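The Planner Says No

I'd been at Kastmont for 49 days when Devendra Vashisht gave me the planner. He didn't hand it over so much as back away from it, the way you do when you've finally got a baby to sleep. It was called Kollus, and it decided how the arm should get from one place to another without hitting anything. It was very good at the second part, mostly by refusing to move.

"No path found," it said, all morning. I gave it easy goals, then silly ones. I asked it to stay exactly where it was and it thought for 2 seconds (I timed it!) and said no path found.

Urmila rolled her chair over and read my logs with her chin on her fist. "What's your padding?"

"Seventy."

"Seventy what?"

I'd typed millimetres. Kollus, bless it, had been brought up on something else, and believed every object in the world was wearing an enormous invisible coat. No wonder it wouldn't budge. I fixed the units, ran my tests again, and 90 of them went green one after another while I sat there grinning like an idiot.
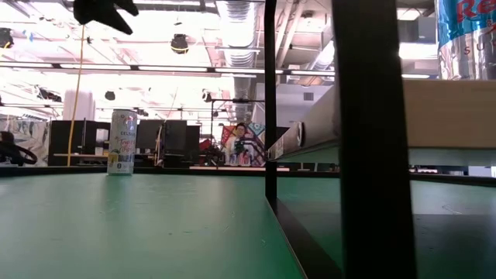 Kollus kept a map of what it thought was solid, and once the coats came off I could finally read the thing. I put it up next to the camera view and went hunting for mistakes. The thin black pole was there, and the thick post, and even the Celsius can standing by itself at the left of the green table had become a neat little column of cubes. I felt oddly proud of that can. I told Urmila it was now officially an obstacle, and she said so was I, and could she have her keyboard back.

Then I typed in a goal, an easy one, and pressed enter.

"Path found," said Kollus.

Devendra put his head round the door. "Did it just say yes?"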